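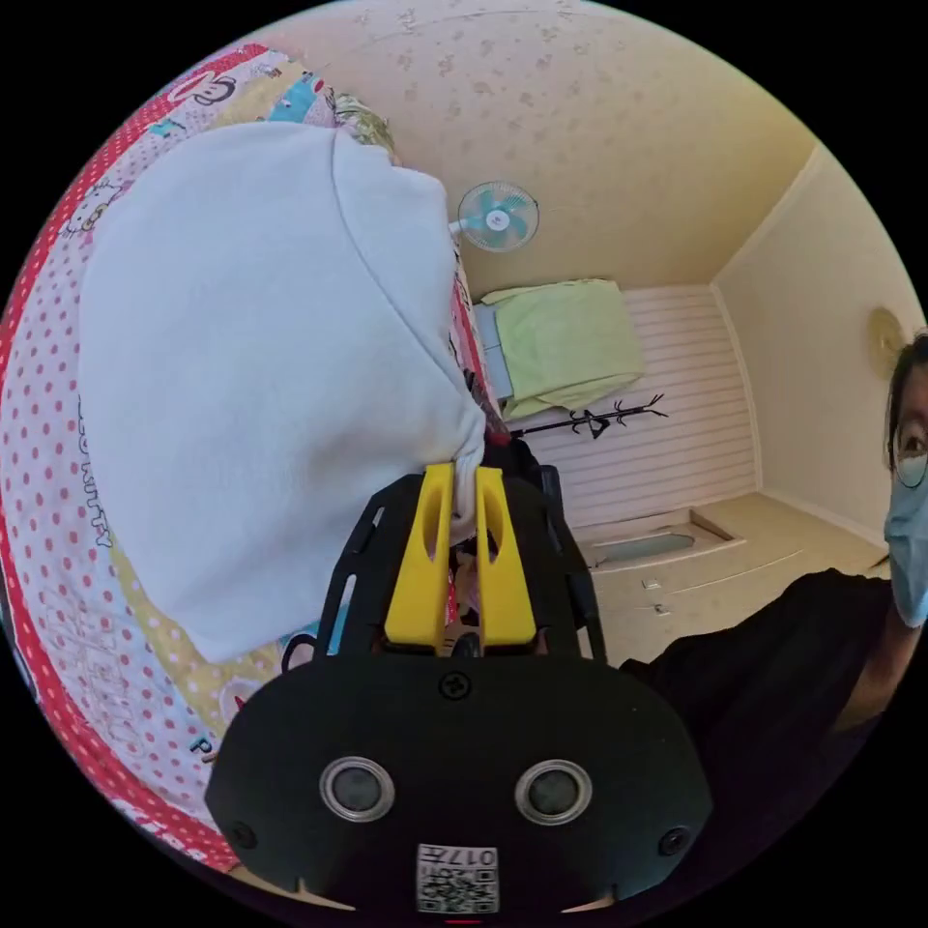 White cotton goes gray or yellow for different causes, and each needs its own treatment. Gray is mostly detergent residue and loosened soil that settled back on the fiber. Yellow is mostly body oil, old starch, or iron from the water. Before treating anything, check the corners and hems. A large white cloth picked up by one corner, with the fabric bunched and twisted at the grip, has its folds packed tightly at that point, and a corner left that way in the wash tub rinses poorly. Residue stays in the twist. Shake each piece open before it goes in, and load sheets one at a time in loose folds, never wound around the agitator post.

Sorting

Wash whites with whites only. Pale gray and cream count as colors. Separate by weight as well: towels in one load, sheets and pillowcases in another, thin table linen in a third. Heavy pieces hold water longer and pull light ones out of shape during the spin.

Testing for residue

Put one clean, dry piece in a basin of hot water with no soap. Stir it by hand and leave it alone until the water cools. Cloudy or slippery water means detergent is still in the fabric. Run the whole load through a hot wash with no detergent, then an extra rinse. Repeat the basin test. Two passes are normal for linen that has been overdosed for years.

Soaking

For dull cotton, use oxygen bleach powder (sodium percarbonate).

Water: hot from the tap, enough to cover
Powder: amount on the package for a soak
Time: 3 hours, longer for old yellowing
Container: plastic or enamel, no bare metal

Dissolve the powder completely before adding cloth. Undissolved grains leave pale spots on any printed trim. Do not close the container with a tight lid, as the solution gives off gas. Do not use this method on silk or wool.

Chlorine bleach is a poor choice where the water carries iron. It oxidizes the iron and fixes it in the cloth as rust-colored marks. Use a rust remover sold for laundry, follow the label, and rinse well. Never combine rust remover with bleach of any kind.

Drying and folding

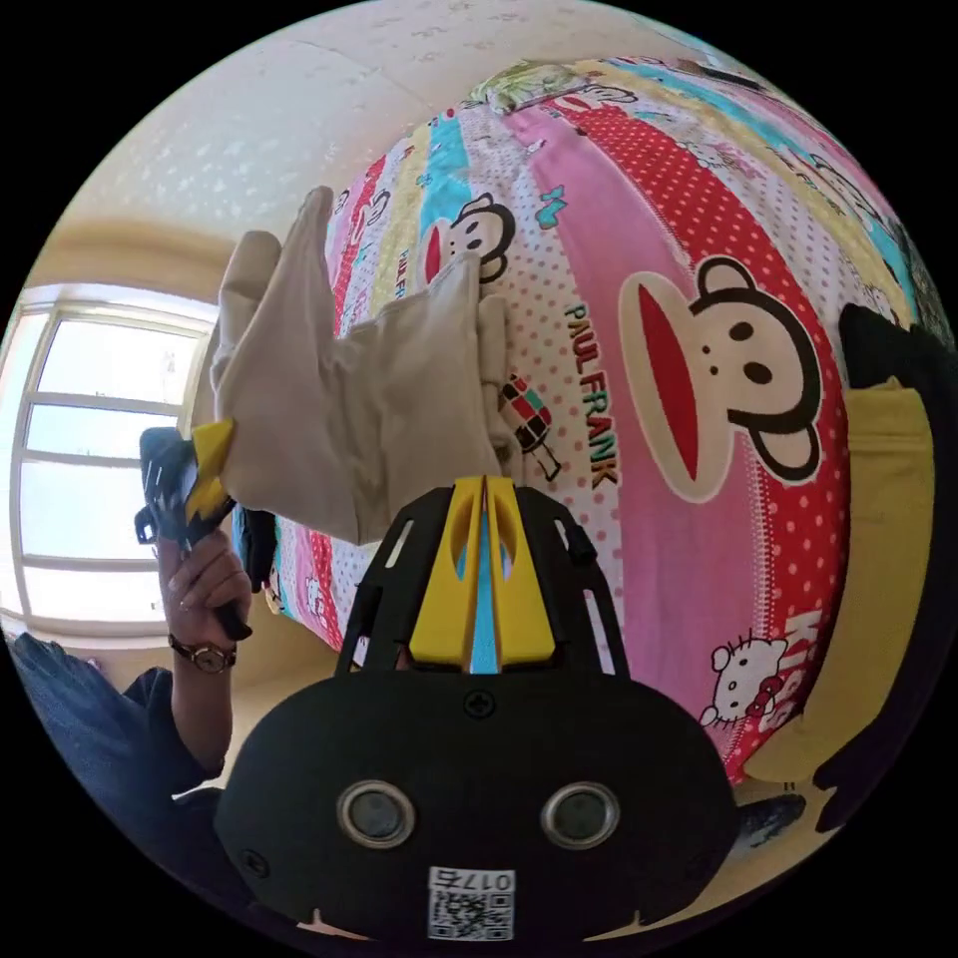

Flat sheets keep their shape best when they are squared up damp. Pull along the straight grain first, then across, and smooth the hems with the palm. Fitted sheets should be stretched at the elastic only after they are dry. A bed is a convenient place to fold, though a bed made up with brightly printed cartoon bedding is best kept for dry linen: a damp white cloth laid on a strong print can pick up dye, above all from a set that has been washed only a few times. Put a plain towel down first, or hold the cloth up clear of the print while finding the corners.

Line drying in sun removes some yellowing. In December, or wherever the line gets no direct light, use the dryer on medium and take the load out slightly damp. Overdried cotton becomes stiff and creases hard.

Storage

Store only fully dry, unstarched linen. Starch yellows on the shelf. Bare wood shelves also stain cotton over time, so line them with washed muslin or acid-free paper. Refold stored sheets on new lines twice a year. Leave out scented sachets that touch the fabric directly, because the oil transfers.

Last revised 10/8/19

Related tips
Removing candle wax from table linen
Cleaning the Zekier washer drain filter
Hard water scale in kettles and irons
Cabello wool blankets: washing by hand
How to patch a worn pillowcase hem
Musty towels: causes and treatment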